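Writing letters again

In February I decided to write one letter by hand every week. I had not written a real letter since school, when we had a pen friend programme and I received two answers from a girl who liked horses and then no more. I don't know what made me think of it. Probably it was the drawer. I was looking for a battery and found a box of paper which I bought years ago in Condia, good paper, slightly yellow, still with the ribbon on it.

The first letter went to Edeltraud Wunderlich, my old landlady. She is a person who does not like the telephone. When I lived upstairs from her, she put small notes under my door instead of ringing the bell, even when I was at home and she could hear me walking. So I thought she would understand a letter, and I was right. Her answer came after nine days and was four pages long. She wrote about her knee, about the new people upstairs (too many shoes on the stairs), and about a plum tree that had to be cut. At the end she corrected two of my grammar mistakes, very politely, as she always did.

What surprised me most was how slow it is. On the computer I write a sentence, look at it, take away the half of it and write it again. With the pen I must know before I begin where the sentence will go, and in a language that is not my first this is hard work. My early letters had many crossed-out words. For a while I made a draft first in pencil, but then the letter became stiff, like something for an office, and I stopped doing it. Now I leave the crossed-out words where they are. Leilani Zamora, who gets a letter from me every third week, says she reads those first.

Leilani and I worked together before she moved to Wanel. We had always sent messages, short ones, mostly photographs of our lunch. I was afraid that the letters would only repeat them. They don't, because in a letter I cannot ask "how are you" and wait. I have to tell her something, and then I notice what has stayed in my head from the week. Once it was a whole page about a man on the bus who peeled an orange in one piece and offered half of it to the driver. I would never have sent this as a message.

A few practical things, as two readers have asked me. I use an ordinary blue ballpoint. I tried a fountain pen and had ink on my sleeve, my chin and the letter. I write on Sunday after breakfast - if I wait until the evening I don't do it. I fold the paper in three and not in four, so it stays flatter in the envelope. The post office nearest to me closes at lunchtime, so I keep a sheet of stamps inside the dictionary, under S. And I don't make copies. I thought about taking a picture of each letter before I send it, but then I would compare, and I would worry whether I had told the orange story twice. Maybe I have told it twice.

The letters I receive are in a biscuit tin. I have not decided how to sort them. By person would be sensible, but for the moment they lie in the order they came, and I like it that Edeltraud's knee is next to Leilani's new bicycle.
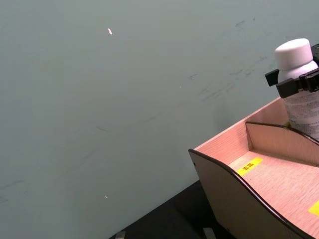 Tillman, Fri 6 April

The grey-green wall has got its dark scuff marks, and I have got my next letter half finished. It is for my cousin in Floranton, who has not answered the last one. I will write to him anyway. I have started with the weather, which Edeltraud would call lazy, but after the weather I will ask him if he still has our grandmother's recipe for the poppy seed cake, and this he has to answer, I think, because he is the only one in the family who wrote it down.

Contact | © All texts by the author, please ask before copying | Back to top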